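Shop > Workshop and Table > Bases and Stands > Pernora Round Base, Black

Search products, part numbers, guides

We use cookies to keep your basket and to count visits. Accept all / Settings

Pernora Round Base, Black

Item 959. Sold singly or in cartons of 12. Sold by Gendier.

The Pernora is a plain round base for lamps, small signs, display poles and table stands. It is the part at the bottom that keeps everything else upright, and we sell it on its own so you can replace a damaged base without buying the whole stand again. It also suits people who build their own stands and already have a pole they like.

The base is a weighted disc with a black outer shell. A threaded socket in the middle takes the standard Pernora pole, and a short adapter in the parts bag lets you fit a Zindine pole instead. Pan poles use a different thread and will not fit, with or without the adapter. If you are unsure which pole you have, look at the bottom end. Pan poles have a smooth collar above the thread. Pernora and Zindine poles do not.

Each base leaves the warehouse in a clear plastic wrap. Leave the wrap on until you are ready to put the stand together, especially if the base will be stored on a shelf with other parts. Black shells show scratches more than the gray ones do, and most of the marks we see on returned bases come from being stacked bare.
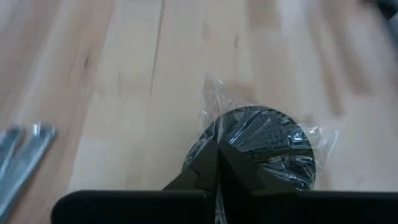

Gendier Product Desk
Catalog Editor, Bases and Stands

Unwrapping and setup

Set the base down on a table before you open it. The wrap is thin and can be opened by hand. If you use a knife, start with the loose plastic and keep the blade away from the shell. A cut in the wrap is nothing to worry about, but a cut in the finish is not covered by the returns policy.

The parts bag is packed separately in the carton. It holds the adapter, one washer and a set of stick-on pads. Check for it before you throw the carton away – it is small and slides under the cardboard flap.

1. Wipe the underside with a dry cloth and stick on the pads.
2. Put the washer over the socket.
3. Screw in the adapter if you have a Zindine pole. Skip this step for a Pernora pole.
4. Turn the pole in by hand until it stops. Do not use a wrench.
5. Stand the base on the floor or table and check that it does not rock.

If it rocks, the usual trouble is a pad that has folded over at one side. Peel it off and use a spare. There are two spares in the set.

What it will hold

Use the Pernora with poles up to 600 mm long. Longer poles put too much leverage on the socket, even when the item on top is light. For tall signs and floor lamps, order the wide base from the same section of the shop. The two bases use the same adapter, so you can keep the one you have.

The base is meant for indoor use. It can stand on a covered porch for an afternoon, but the socket is bare steel and will rust if it is left out in the rain. Do not use it as a foot for furniture or as a door stop.

Details

Shape: round
Color: black
Diameter: 23 cm
Longest pole: 600 mm
Fits: Pernora poles; Zindine poles with adapter
Does not fit: Pan poles
In the carton: base, adapter, washer, pads
Carton quantity: 12
Parts bags in a full carton: one per base

Care

Dust with a soft cloth. For sticky marks, use a damp cloth with a drop of dish soap and dry the shell right away. Glass cleaner leaves a cloudy film on the black finish. Tape residue comes off with a little cooking oil, left for a few minutes and then washed away.

If the stand is going into storage, take the pole out first. Wrap the base again in plastic or an old towel and lay it flat. Bases stored on edge tend to roll, and the rim is the part that chips.

Ordering and returns

Single bases ship in a padded box. Full cartons ship as packed at the warehouse. Mixed cartons of black and gray are not available for this item.

Unopened bases can be returned for a full refund. Opened bases can be returned if the shell is clean and all the parts are in the bag. Please put the pole in a separate package if you are sending both back – a loose pole in the same box will mark the shell.

Replacement adapters and pads are listed under Small Parts. The older adapter, sold until last July, has a shorter thread and should not be used with this base.

Page updated February 22, 2025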